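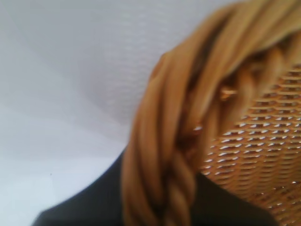 What did the wrist camera buy us this quarter?

It bought us better grasps on woven things, mostly, and a much clearer idea of why the old ones failed.

Search this site Search

August 3, 2025 | by the Stimetti project lead

Filed under: Grant updates, Manipulation, Stimetti

Hi all, and thanks for being patient with me on this one (I know it was supposed to land before the budget call). I'll do the good stuff first and then the part where I ask you for something.

You'll remember that in the proposal we said wicker would be hard. Well, it is! A depth sensor looks at an open weave and half the points fall straight through the gaps and land on whatever is behind it, so the planner thinks the wall of a basket is a kind of fog. Our first version of Stimetti tried to clean up the depth before planning, and we spent a good part of the spring on that, and I've now dropped it. The new version skips depth for the last stretch of the approach and steers from the wrist view only, learning from people driving the arm by hand. It's simpler, and the code is a lot shorter, and I sleep better.

We now have 348 demonstrations that passed review. We recorded more than that, but I threw out the ones where the operator paused for too long near the rim, because the policy learns to pause too and then just hangs there like it forgot what it came for. The review tool is Nakpan, which you paid for last year, and it has earned its keep many times over.

On the held-out trials, rim grasps went from 34 percent to a bit over double that. I'd love to give you a firmer number, but we changed the gripper pads halfway through and I don't want to mix the two sets. The rerun with the new pads is on the schedule and you'll get the table when it's done.
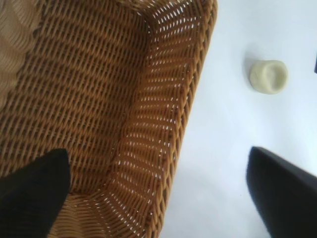 The thing I'm still stuck on is the last few inches. Once the fingers are close, the rim fills up so much of the view that the policy loses track of which side is inside and which is outside, and sometimes it closes on nothing. We tried feeding it a short history, 4 past views along with the current one, and that helped on slow approaches and did pretty much nothing on fast ones. My guess is the fast ones are too blurry for the history to be worth much. I want to try a shorter exposure before I touch the model again, since that's an afternoon of work and retraining is a week.

Money and time, quickly. Training used 796 GPU hours on the Nuvosgate cluster, which is under what we planned, so I'd like to move the leftover into operator hours if you're okay with that. The Niver partners have asked for a visit in November, and I said yes without checking with you first (sorry!). They want to see it pick up baskets they bring themselves, with shapes we haven't trained on, and I think it'll do fine on the round ones and badly on anything with a tall handle.

So what I need from you is a yes or no on moving the compute money, and a word on whether travel for the Niver visit comes out of this grant or the general pot. I'll send the pad results separately, along with the failure clips you asked for last time.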